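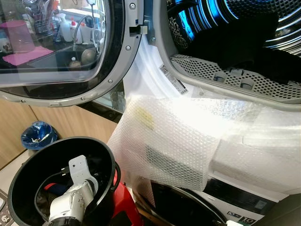 Ticket opened 10 March 2021, Grollwood lab, Bitotura laundry task. The gripper on our left arm keeps quitting on us, and I'm out of ideas, so I'm putting everything I have in one place. It goes like this: the arm goes for a piece of clothing, the fingers start to close, and then the controller throws error 216 and the hand goes limp. The arm itself stays up (thank goodness!) but whatever was in the fingers falls out. My first guess was the vision side. There's bubble wrap over the front of the washer and it catches a lot of light, plus most of what's in the drum is black, so I figured the planner was picking a grasp point that wasn't on the clothes at all and the fingers were jamming on something hard. I spent a whole morning on that theory. I turned the exposure down, reran the grasp test, and got the same 216 with the depth map looking perfectly fine.

What I've tried so far:

Restarted the Cutix controller. Helps for a few runs, then it's back.

Lowered the grip force to 40 percent. No change that I could see.

Rolled the firmware back to build 194, the one we ran all last August without any trouble. Still faults, so I put the current build back on.

Swapped the finger pads. I didn't expect anything from this one, I just had them on the bench.

Ran the hand open and closed in the air for 5 minutes with the arm parked. Not one fault! That's the part that got me, because the same hand with the same settings will quit almost right away once the arm is moving in and out of the low poses near the door.

So now I'm looking at the cable. It has a loop in it near the wrist and I'd never thought much about how much slack is in there. When the wrist rolls past a certain point I can hear a little tick — not every time, but often enough — and twice the fault came right after it. 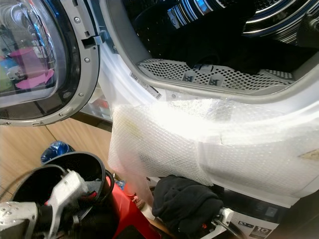 Valentini support wrote back the same afternoon and said the tick is worth taking seriously. According to them, 216 is what the hand reports when it loses the signal line for a moment, and a grip that's too strong would come up under a different code. They asked me to stop running it with anything in the fingers, power the arm down all the way (the soft stop isn't enough, they were pretty firm about that), and wiggle the connector at the hand end before touching the one at the base. They also wanted to know if the hand goes limp or locks when the line drops. Limp, I told them, every time. They'd like that logged as a safety item because the setting is supposed to be "hold."

Okay, so I did all that. Powered down, waited, went over the connector at the hand end. It was seated, but with more wiggle than the one on the right arm, and the cable jacket has a shiny spot where it's been rubbing.

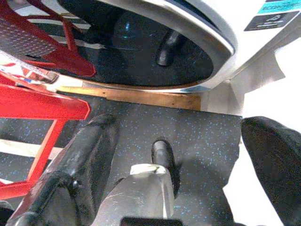

I rerouted the loop so it has more room on the roll, put a strain relief on it, and pushed the connector home until it clicked. Then I went back into the Cutix settings and found the loss-of-signal behavior set to "release" on the left hand and "hold" on the right. I don't know when that got changed. It's on "hold" for both now, and I've saved a copy of the config to the Bitotura folder so we can compare if it moves again.

Ran the low poses with an empty hand and got no tick and no 216. I'm not calling it fixed. The rubbed spot bugs me, so I've asked Valentini for a new cable, and until it gets here the left arm is limited to slow speed and nobody reaches in near the door while it's powered. Leaving this open. If you see a 216 on either hand, please add the wrist angle along with the time, since the time alone doesn't tell me much.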